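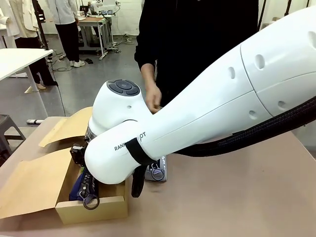 CHAPTER 11
Packaging and the Movement of Goods

Learning Objectives

After reading this chapter, students should be able to explain the difference between primary and secondary packaging, describe how paperboard and corrugated board are made, and calculate the space a packed order takes up in storage.

Opening Case: The Adent Stationery Company

When Hollis Pruitt became shipping manager at Adent, a supplier of school and office goods, the company sent every order in one of two cartons. A single pencil case and a full set of desk supplies often left the building in boxes of the same size. The empty space was filled with crumpled paper, and Adent paid its carrier, Urkow Freight, for the whole volume of each carton.

Pruitt reviewed 700 orders shipped during May. In 314 of them, the goods filled less than half of the box. She also found that damage claims were highest among these same orders – the contents had room to shift, and the paper filling settled during the trip. The company had been paying more to protect its goods less well.
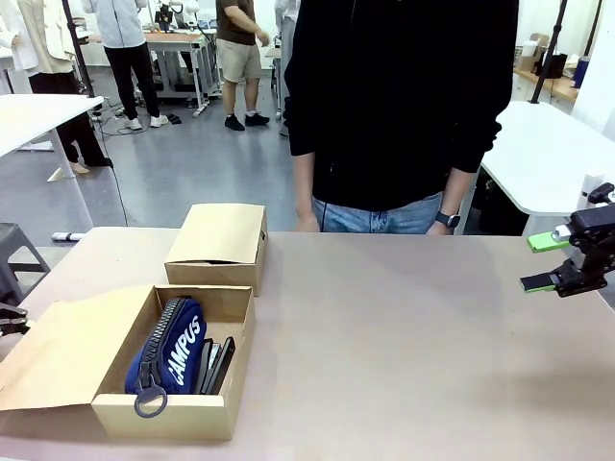 Figure 11.1 Two styles of cardboard box. The lid of the box at the back is set on top; the box in front has a hinged flap.

Box style affects cost in several ways. A box with a separate lid is easy to open and close many times, and customers often keep it for storage. It also uses more board, since the lid must overlap the base. A box with a hinged lid is cut from a single sheet and can be delivered flat to the packing room. Adent's supplier, Grewal Board, quoted a lower price for the hinged style, but the packers needed extra time to fold each one.

11.1 Paperboard and Corrugated Board

In everyday speech, the word "cardboard" covers several materials. Paperboard is a single thick sheet, used for shoeboxes and cereal cartons. Corrugated board has a wavy inner layer, called the fluting, glued between two flat outer layers called liners. The fluting gives the board most of its stiffness.
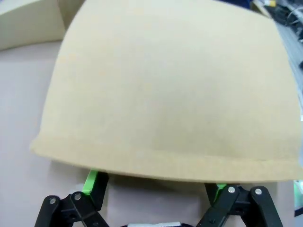
Both materials are creased before they are folded. A crease presses the fibers along a line so that the sheet bends where the designer intends. If the crease is too shallow, the board may crack along its outer surface; if it is too deep, the corner loses strength. Board that has been stored in damp air can also warp, and warped sheets are difficult to feed through a folding machine. The Praltach plant, discussed in Section 11.3, keeps its board wrapped until the day of use.

Key Terms

Primary packaging – the layer that directly holds the product.
Secondary packaging – the layer that groups or protects primary packages.
Fill rate – the share of a box's inner volume taken up by the goods.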